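My left wrist and the paperwork it came with

I broke my wrist stepping off a curb. There was no ice and no dog involved. I was reading a text about whether we had any rice, and the curb was two inches further down than my foot had been led to believe. We had rice.

The break itself was the dull part. A plate went in, eight screws went in with it, and I was sent home with a sling and a sheet of exercises that featured a line drawing of a hand so cheerful I turned it face down on the kitchen table. Six weeks, they told me, and then we'd see. At six weeks we saw, and what we saw was that my thumb had stopped taking requests.

If you've never had a tendon complain about a metal plate, I can tell you it clicks. Bend the thumb, click. Straighten the thumb, click. My sister-in-law Kelly Brandão, a dental hygienist with opinions on the whole body, listened to it across a dinner table and put her fork down. "That's hardware," she said. She was right, and she has mentioned it at every meal since.

So began the second phase of the wrist, the one where you find out what was put inside you. I had assumed this was written down somewhere. It is written down, in the sense that there's a sticker, and the sticker goes in the operative record, and the operative record goes to a department on a floor the elevator doesn't mention. I called. I was told to fill out a release form. I filled it out right-handed, which I should say is my good hand, so I can't blame the plate for what came next: they sent it back because my signature didn't match the one on file. The one on file was from the morning of the surgery, when I'd been given something nice in an IV. It looks like a seismograph.

Second form. They charged me $60 for copies, and what arrived was 117 pages, most of them about my blood pressure. The sticker was on page 92. Or a photocopy of the sticker was, with the lot number sitting in the fold where the toner gave up.

I spread the whole stack out on the floor and spent a Saturday with it. I learned that I am "pleasant." I learned that I am "pleasant" four separate times, by four separate people, one of whom I'm fairly sure I was rude to. I also learned that at 3:40 in the morning, the night after the operation, I asked a nurse if the rice was okay.

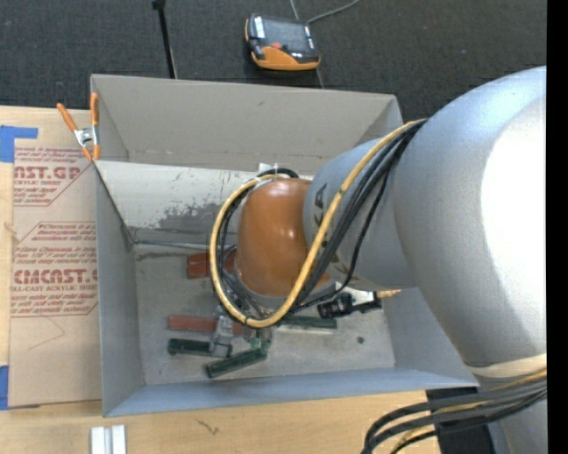 The surgeon who put the plate in had moved two states away by then, so I got the name of a hand specialist from my neighbor Ottó Dobos, who has had both of his done and will show you the scars through a car window. The specialist was Dr. Floarea Vasiliu, and I liked her right away because she took one look at my 117 pages, thanked me for bringing them, and moved them to a chair. Then she bent my thumb herself, listened to it, and made the exact face Kelly had made. I have not told Kelly this.

Her explanation was plain enough. The plate was sitting a little too far toward the palm side edge of the bone. The tendon that bends the thumb runs right over that edge, and every time I picked up a coffee cup it was being dragged across a lip of metal. Leave it long enough and a tendon can fray, and a frayed one can snap, and then you're having a much longer conversation. The bone had healed. The plate had done its job. It could come out.

"Is that common?" I asked.

"Common enough that I have a tray for it," she said.

What I hadn't counted on was the insurance company, who wanted to know why I was having a thing removed that they had so recently paid to have put in. I could see their point. From a distance it looks like indecision. The first letter called the removal elective. The second letter, after Dr. Vasiliu's office wrote to them, called it elective in a different paragraph. I ended up on the phone with a man named Anderson Rocha, who was kind and had clearly been awake for days, and he asked me to describe the symptom in my own words. I held the thumb up to the receiver and clicked it.

I don't know if that's what did it. He said, "Oh, wow," and put me on hold, and ten days later there was an approval letter, with $985 left over for me to pay. I've spent more on worse things, including a couch.

The second operation was nothing like the first. In by seven, home for lunch, a bandage the size of a dinner roll. I asked if I could keep the plate and was told yes, if I signed for it, so there was one more form after all. It came home in a little plastic jar. I'd been picturing something like a door hinge. It's tiny. You could lose it in a coat pocket. I looked at it for a long while and felt sort of bad about everything I'd been calling it.

Hand therapy is where I am now. My therapist is Lindalva Lins, and she has me picking dried beans out of a bowl and putting them in another bowl, and then, in a twist, putting them back. She also gave me a lump of green putty to squeeze during the news. I squeeze it a lot during the news. She measures how far the thumb bends and says the number out loud in a tone that gives away nothing whatsoever, like a judge at a figure skating event in 1984.

The click is gone. I keep checking for it. There's a stiffness in the mornings that wears off by the time I've found my glasses, and I can open most jars, though pickles are still a two-person job in this house. The scar has been gone over twice along the same line, so it's a bit wide, and it itches when it rains, or it itches and then I notice the rain.

A few people have written to ask if they should get their own plate taken out. I have no idea. Mine clicked. If yours is sitting there quietly minding its business, I'd think hard before waking it up, and I'd ask somebody with a tray. What I will say is get your records early, before you need them, and look for the sticker. Sign the release form the way you signed on the day, even if that means closing your eyes.

My next appointment is in June. I've been told to bring the putty.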